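Filed under: Opinion, Home & Habits
6 comments | 1,481 shares

I learned to sew on a button in May, at an age I'd rather keep to myself, and I've been insufferable ever since. Now I want everyone to do it!

For years I paid the shop on Drundgate to fix my coats, and when I was feeling cheap I just bought a new shirt (I know, I know). Then my neighbor Pentti sat me down with a needle and a jar of old buttons. My first one hung like a loose tooth. My second held.

So why did we quit teaching this in schools? I had a whole semester of typing and not one hour with a needle. People say clothes are cheap now, so why bother, and sure, they are, but I liked that gray shirt. I didn't want a different gray shirt.

And please don't tell me you're too clumsy. I can't wrap a present. Small, fussy handwork comes from doing it badly for a while, at the kitchen table, with the radio on. 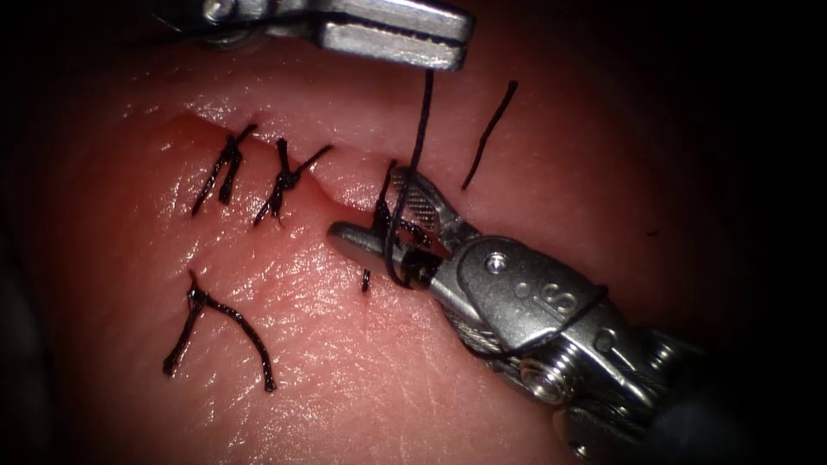 Start with a button, then try a hem. Use thread that doesn't match if you feel like it, I do.

Comments

Joscha Albers: My grandfather darned all our socks. I still have a pair.

kekden: Hems are harder than you're letting on!

Silteo: Where do you get decent needles? Mine keep bending.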